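Omley cloth notes, a thread. September 2020

Good morning from a very rainy Kurkport! I promised back in August that I'd write up how the planner side of Omley is coming along, so get a coffee, because I do go on a bit.

1/ Quick background for anyone new: Omley takes the wrist view from a handheld gripper and suggests where to grasp a piece of fabric. Rigid objects were the easy year. Bedding and clothes are the year we're in now, and oh my, they fold in ways I never budgeted for.

2/ The hard case this week has been black fabric. Our segmenter leans on texture, and a flat black piece lying over a pink cloth gives it an outline and hardly anything else to work with.

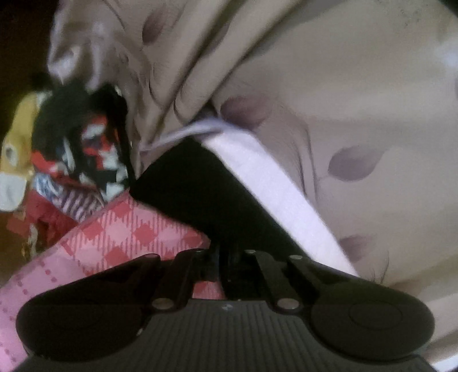
Does the planner need depth to choose a grasp point?
Color alone is enough for a first guess, and depth comes in afterward to rank the candidates. We keep 5 candidates per view and drop any that sit too close to a fold.

3/ A few of you asked about speed. The whole loop runs at 30 Hz on the Manurung board, as long as I leave the logging off (I never leave the logging off, I love my logs too much).

4/ Leaf prints are a sneaky problem too! The old edge detector took a printed stem for a crease and got very excited about it. I retrained on 101 new clips and the false creases have calmed down a lot, though a faint stem next to a real fold can still fool it.

5/ Next on my list is the boundary score. A jagged outline gets chopped into little pieces, and then the planner treats every one of them as a separate corner. I have 2 ideas for smoothing it and I'm rather fond of the slower one.
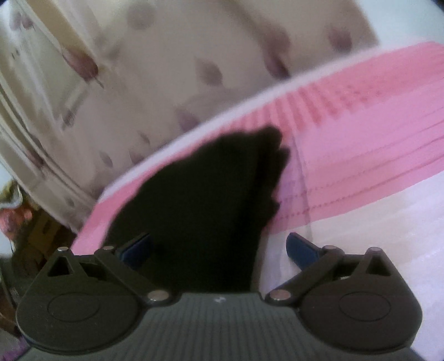

Black on pink, fingers open, leaf print behind.

6/ The labeling tool is still called Plestov and still crashes if you undo too fast, so please be gentle with it. The fix is in my branch and I'll merge it once the tests stop complaining. Thank you all for reading this far, and do send me your worst fabrics!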